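Drei Monate mit smarten Thermostaten: Was die Heizung über uns weiß

Seit Dezember hängen in unserer Altbauwohnung fünf Heizkörperthermostate von Druro. Sie kosten 78 Euro pro Stück, dazu kommt eine Zentrale, die am Router steckt. Die Montage dauerte 90 Minuten, der größte Teil davon ging für das Bad drauf, wo der Adapter nicht auf das alte Ventil passte.

Im Alltag fallen die Geräte kaum auf. Morgens wird die Küche warm, tagsüber sinkt die Temperatur auf 18 Grad. Wer früher nach Hause kommt, tippt in der App auf »Anwesend«. Mein Sohn macht das inzwischen schon an der Bushaltestelle.

Anders sieht es aus, wenn man die Daten anfordert. Druro schickte mir eine Tabelle mit Schaltzeiten, Fensteröffnungen und Standortabfragen. Aus den Einträgen lässt sich ablesen, wann wir schlafen, wann wir lüften und an welchen Wochenenden wir nicht da waren.

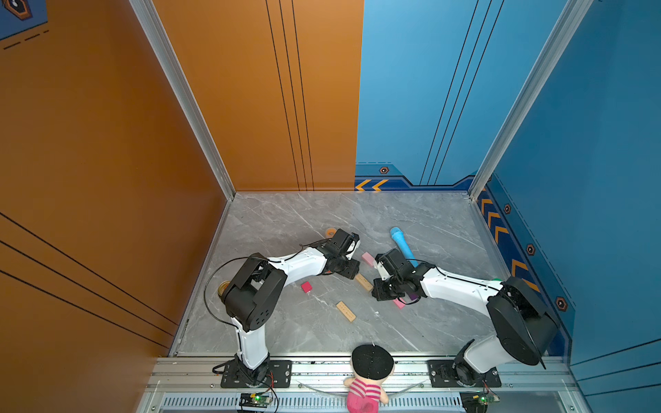
»Die meisten Kunden lesen die Einwilligung nicht, und die Hersteller wissen das«, sagt Cadi Watkins, die Unternehmen beim Datenschutz berät. Sie empfiehlt, die Standortfreigabe abzuschalten und feste Zeitpläne zu verwenden. Das kostet etwas Komfort, die Heizung läuft trotzdem.

Beim Konkurrenten Trundico bleiben die Zeitpläne auf der Zentrale gespeichert, auch ohne Konto. Dafür ist die App umständlich, und das Einsteigerpaket kostet 200 Euro. Die Fenstererkennung reagierte in unserem Schlafzimmer erst, als der Raum längst ausgekühlt war.

Ich habe die Druro-Geräte behalten und den Standort gesperrt. Ob sich die Anschaffung rechnet, sehe ich erst mit der nächsten Abrechnung. Die Zentrale braucht übrigens eine eigene Steckdose, das steht nicht auf der Packung.

18 Kommentare

Zuletzt erschienen
Begay im Test: Türschloss ohne Schlüssel
Gurnetti stellt Support für ältere Lampen ein
WLAN im Altbau: Wo der Router stehen sollte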